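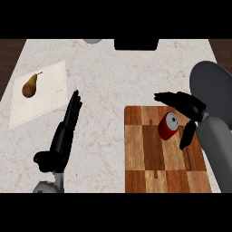 By the staff of the Curnard Technical Reference | Robotics and Automation | Last revised Sunday, April 15, 2018

Hurkorance is a commercial simulation package for two-armed robots with multi-fingered hands. It is developed and sold by Sachdeva, a software firm in Drostville, and is used mainly to rehearse tabletop handling tasks, to record operator demonstrations and to test control programs before they are run on hardware. The package consists of a physics engine, a renderer, a library of household objects, a set of furnished work surfaces and a scripting interface. The current release is version 2.

Overview

The product models a robot torso with a pair of jointed arms, each ending in a hand with separately driven fingers. The robot is placed at a fixed position in front of a counter or table, and the default view looks down on the work surface from the robot's side. Tasks are built by placing objects from the library on the surface and stating a goal in the task file, such as moving an object from one support to another. A run ends when the goal condition is met, when the time limit passes or when an object leaves the work area.

Hurkorance is sold as a complete package. The physics engine is not offered separately, and the object library can't be opened in other simulators without the export tool described below.

History

Sachdeva began work on the package as an internal tool for checking grasp programs written under contract. The first public release supported a single arm with a parallel gripper and a small set of blocks and cylinders. Users could import their own shapes, but contact between an imported shape and the gripper was computed from a bounding box, so a curved object behaved as if it had flat sides.

Version 2, released the following September, replaced the contact model, added the second arm and introduced the finger-driven hands. It also added the furnished surfaces. Task files written for the first release load in the new one but have to be re-timed, as the arm speed limits were changed.

Components

Robot model. The arms are drawn in gray and the hands in black. Each joint has a position limit, a speed limit and a torque limit, all of which can be edited in the robot file. The fingers can be driven one at a time or through grouped commands. The most used grouped commands are a flat posture, with the fingers held together, and an opposed posture, with the fingers extended on one side of the object and the thumb on the other. The two hands are controlled independently, so one can wait in the flat posture while the other works.

Object library. The library holds 211 objects, mostly food items, containers, dishes and hand tools. Each entry includes a visible surface, a simplified collision surface, a mass, a center of mass and a friction value. Produce items such as the pear have an uneven mass distribution and will rest on their sides when released. Cans are treated as rigid bodies and do not dent.

Supports. Cutting boards, trays and sheets make up a separate class called supports. A support can be fixed to the surface or left free to slide. Printed sheets are modeled as thin rigid plates and cannot fold or curl. Several cutting boards are supplied, including one with a checkered pattern of light and darker wood blocks.

Work surfaces. The kitchen surfaces have stone, wood and plain-colored finishes. The finish affects the rendered picture only. Friction is set in a different file, and a marble counter will be as rough or as slick as that file says.

Lighting and rendering. The renderer computes direct light and cast shadows. Reflections are approximated. The light position can be varied between runs by setting a range in the task file, an option intended for users who train vision programs on the output.

Operation

A task is started from the command line or from the task window. In manual mode, an operator moves the hands with a pair of tracked controllers or with sensor gloves. In script mode, the program under test receives the camera picture and the joint readings at each step and returns joint commands. Both modes write the same kind of log, and a manual log can be replayed in script mode.

The counter task supplied with the package is typical of the included material. A pear lies on a cream-colored sheet at the left of a white marble counter, and a red can stands at a tilt on a checkered cutting board at the right. The right hand is spread over the board, with its upper fingers above the can and a lower finger beside it, at the stage the manual calls pre-grasp. The left hand is empty and stands over the open marble between the sheet and the board. The task file names a target object and a target support, and either can be changed without moving anything else on the counter.

Pre-grasp is logged as its own phase. The software marks its start when the opening between thumb and fingers first overlaps the object, and its end at first contact. The contact phase lasts until the object's weight is carried by the hand. Users can search logs by phase, and the replay window can be set to stop at each change.

Object positions can be fixed, drawn at random from a region or read from a list. Random placement checks for overlap between objects but does not check whether the target can be reached. A task in which the target lies outside the reach of both arms will run until the time limit.

Contact model

Contact is computed from the collision surface of each finger segment and the collision surface of the object. Friction is treated as equal in all directions. Fingertips have a softness setting, which spreads the contact over a small area and reduces the tendency of round objects to spin out of a two-sided grasp. The setting is off in the default robot file and is switched on by most of the included tasks.

Small steps and grooves in a support are present in the visible surface but are usually left out of the collision surface. An object pushed across a grooved board in the simulator will therefore slide more evenly than a real one would. Users who need the grooves can generate a detailed collision surface with the included mesh tool, at a considerable cost in speed.

Editions and price

Hurkorance is offered in two editions. The Bench edition includes the full library, the manual and script modes and a license for one workstation, and is listed at $2,630. The Site edition adds parallel runs without a display, shared storage of logs and an installation visit, and is priced on request. Updates within a version are free to license holders. Support is by email, with telephone support available to Site customers.

Sachdeva also sells a recorded demonstration set made with the manual mode. It contains 503 runs on the kitchen surfaces, each with joint readings, finger commands, phase marks and rendered pictures. The set is included with the Site edition and is sold separately to Bench users.

System requirements

The package runs on a desktop computer with a dedicated graphics card. Manual mode needs a steady display rate, and the installer runs a short test and reports if the machine is too slow. Script mode has no minimum rate, as simulated time can run slower than clock time. Site installations without a display still need a graphics card if camera pictures are to be written.

File formats and export

Task, robot and friction files are plain text. Logs are stored in a compressed binary format with a published layout. The export tool converts objects and supports to common mesh formats, but mass and friction values are written to a companion file that other simulators do not read directly. Joint limits are exported with the robot model. Softness settings are not.

Limitations

Liquids, cloth and loose grains are not supported. Containers in the library are sealed or empty. Objects cannot be cut or peeled, and the cutting boards serve only as places to set things down. The robot base does not move, which restricts tasks to the part of the counter within arm's reach.

The hands have no simulated skin sensing. Contact force is available for each finger segment as a single value, without its location on the segment. Sachdeva lists located contact readings as a planned addition and has given no release for it.

Hand and arm can block the default camera's view of the target during the approach. A second camera may be added at any position through the task file, and its pictures are logged alongside those from the first.

See also

Grasp planning
Physics engine
Robot hand
Teleoperation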